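Unit 4: Shared Worktables and Small-Item Control
Course handout, Workplace Organisation
Prepared by Lorna Galang; revised by Kirstin Munro in September

4.1 Scope

This unit covers tables used by more than one person in a shift. Storage rooms and fixed desks are covered in Unit 5. Bring the Grastley layout sheet to the tutorial, with your own table already drawn on it.

4.2 Terms

Working area: the part of the tabletop within reach of a seated person without leaning.

Resting item: anything on the table that has not been used in the current task.

Run: the path a cable takes from its source to the device. A run has a length on the table and a length off it. Only the first is recorded on the sheet.

Clearance: the distance from a liquid to the nearest powered device or open run. The course uses 600 mm as the minimum. Some workplaces set a larger figure, and theirs takes priority.

4.3 Sorting order

Items are sorted in the order below. Do not start with the smallest items, which is the usual mistake in the Castillo exercise.

1. Liquids. Move cups to the side of the table away from the devices. A saucer counts as part of the cup and moves with it. Spoons left standing in a cup are a tipping risk when a sleeve catches the handle.

2. Cables. Trace each run from the table edge inward. Runs that cross the working area are rerouted behind the device where length allows.

3. Devices. Laptop, mouse and phone are placed as a group. The phone goes on the side opposite the writing hand.

4. Adapters. Keep these behind the laptop hinge or off the table, and leave air around them.

5. Resting items. Anything left over goes in the tray. The tray is emptied every 24 hours by whoever signed the sheet last.

4.4 Worked case

The table is large and white, with an open laptop at the left and a coffee cup on its saucer at the right. Liquids therefore need no change of side, though the spoon comes out of the cup. Cables are the main fault: black runs come in from the left edge and pass beside the laptop. The mouse and phone are already grouped with it. The small blue object and the small teal item are entered as resting items until claimed.
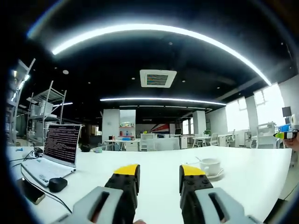 4.5 Recording

Use one line per item. Write the item, its zone and the action taken. Abbreviations are listed on page 11 of the course reader. Pacita Calimlim marks the sheets and will return any without a zone column.

4.6 For the tutorial

Complete 2 sheets, one before sorting and one after. Groups using the Skudia template should delete the column headed "Owner". Gerardo Navarro has spare copies of the layout sheet.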